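Hand-held grippers for teaching a plug task: one hand keeps drifting, what am I doing wrong?

Posted in Teaching by Demonstration

Paloma Crenshaw
Joined in October, 12 posts

Hi all! I'm pretty new to this, so forgive me if I mix up the words. I've been recording demos for a two-arm setup at work (we call the project Kasell) and the job is plugging and unplugging things on a power strip. Left gripper steadies the strip, right gripper brings the plug in. No remote control arms, I'm just holding a gripper in each hand and doing the thing, and the poses get recorded along with the camera on my head.

So I've got 109 demos saved and I went back through them last night, and the left hand looks great. The right one drifts. It starts fine, and then somewhere in the middle of the demo the recorded position slides off to the side, even when I'm pretty sure I held still. When we train on the whole batch, the arm goes for the socket and lands next to it, nearly always on the same side. It's maddening!

Stuff I've tried already: restarting the recording software before every session, swapping which person does the demos (my coworker gets the same drift, so it isn't my shaky hands), and slowing way down. Slowing down made it worse, if anything — the slow demos are the ones that wander most.

Do I have to throw the whole batch out? And is there a better way to hold these things? My wrists are killing me after an hour.

Borislav Zupan

Don't throw them out yet. I did a socket job very much like yours last year at Neltden and ran into the same slide, so let me tell you what I'd look at, in the order I'd look at it.

Cables first. A thick cable pulling on a gripper while you're trying to hold it level will twist your wrist a little at a time, and you won't feel it. Your hand may honestly be moving. That would fit with the slow demos being worse, too, as the cable gets longer to pull. I let mine fall down the outside of each forearm with a loose loop behind the gripper, so nothing tugs when I reach for the middle of the table. 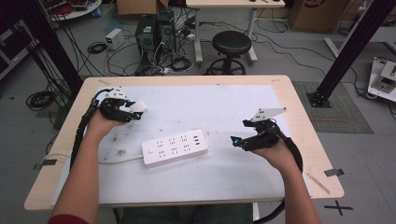
Checks to run before you record again

Hold still test. Rest the right gripper on the table, let go of it, and record a minute of nothing. If the position still slides, it's the tracking and your hands are off the hook. If it stays put, go back to the cable.

Swap test. Trade the two grippers between your hands and do a handful of demos. If the drift moves over to the left hand, it's the gripper. If it stays on the right, look at what's different on that side of your table: cable run, lighting, whatever your tracking needs to see.

Plate screws. Get a screwdriver and check that whatever is mounted on top of the gripper is tight. Mine had worked loose by a hair and I lost two weeks to it.

Same start every time. Begin and end each demo with both grippers parked in the same marked spot. Then you can compare the two ends in the log, and a demo that drifted shows up right away. You can't do this with your old ones if you didn't park, but you can look at the frames just before contact and sort them by how far off they are. I kept 650 out of 900 that way and the policy trained fine on those.

Also, tape your paper down if you use any. Mine used to creep toward me and I blamed the grippers for that as well.

As for the wrists: elbows on the table between demos, and quit after half an hour. Tired demos are bad demos anyway.

Obi

had this on a Dratham rig, just recalibrate

Paloma Crenshaw

Obi, I did recalibrate, twice! But thank you.

Borislav, I ran the hold still test at lunch and it stayed put, flat as a pancake. Then I clipped the right cable up near my elbow with a good bit of slack and did 12 new demos, and the drift is much smaller. Still there on a couple of them, so I'll do the swap test tomorrow and check the screws while I'm at it. I never would have thought of the cable — I'd been running it across in front of me the whole time.

One more thing, if you're still around. When you moved the strip between demos, did you turn it as well, or only slide it? Mine has been pointing the same way in every single one and now I'm worried about that too.

Borislav Zupan

Turn it as well. Slide it, turn it, and put it down a bit crooked on purpose now and then. If it always points the same way, the arm will be lost the first time somebody bumps the table. I'd do a fresh batch for that once the drift is sorted, and mix in the good ones from the old batch afterward.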